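Surklow Home Notes
By Heather Sheehan | April | 14 shares | 2 comments

We use cookies to remember your preferences. Accept / Manage

Staples: A Containment Strategy

A box of staples is well behaved until you open it. After that the strips break into halves and quarters and travel, mostly to the back of the drawer, where they lie in wait for your fingertips.

My answer is a tray. Plastic, shallow, with rounded corners so you can sweep the little wretches up the side with one finger. Yellow is good. Gray metal on a gray desk is how people end up with a staple in the elbow.

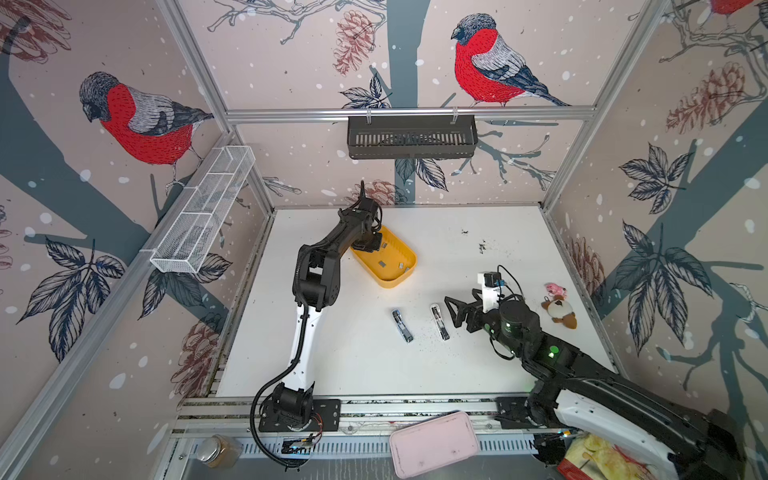
Page 2

Hang baskets on the rail or the wall for anything bigger, and keep the tabletop for the sorting. Pull out any strip with a bent end and bin it, however thrifty you feel. It will jam, and it will choose tax season to do so. Short pieces are fine; load them behind a longer strip.
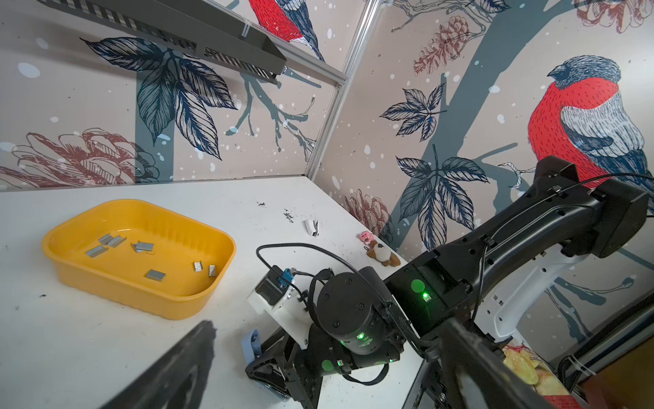 Then wipe the table, crumbs included. Snacks and staples should not share a surface, a rule I have broken through 300 bags of chips. Mikkel Ladefoged wrote in to recommend a magnet in a sandwich bag for strays: turn the bag inside out and they drop off. I tried it at 6 in the morning and he's right, which was annoying.

Get our newsletter. Unsubscribe anytime.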